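6.4 Loss of grip signal during low-level work

Fault code 68 is shown when the controller receives no reading from a gripper for 2 seconds. Both arms of the Kandov unit then hold position under power. They must be treated as live until step 3 is complete.

CAUTION: Do not reach between the arms while code 68 is displayed.

1. Press the stop button on the operator's handset.
2. Keep all persons clear of the arms.
3. Switch off the arm supply and wait 20 seconds.
4. Check each gripper cable along its full length for snags, cuts or tight bends. 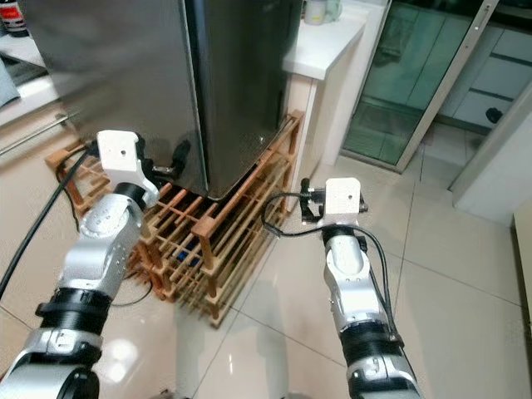
Figure 17. Both grippers at low level, beside the refrigerator and its wooden rack. Note the cable loop at the right gripper.

5. Free any trapped cable by hand. Do not pull on the plug.
6. Restore the supply and clear the code from the handset.
7. Open and close each gripper once before returning to work.

NOTE: If code 68 returns, take the unit out of use and report the fault to Shuzhen Qin, Vusach Service Office. Enter the code, the arm concerned and the task in the fault log.

Section revised 16 Sep 2020. Approved: Hanan Smadi.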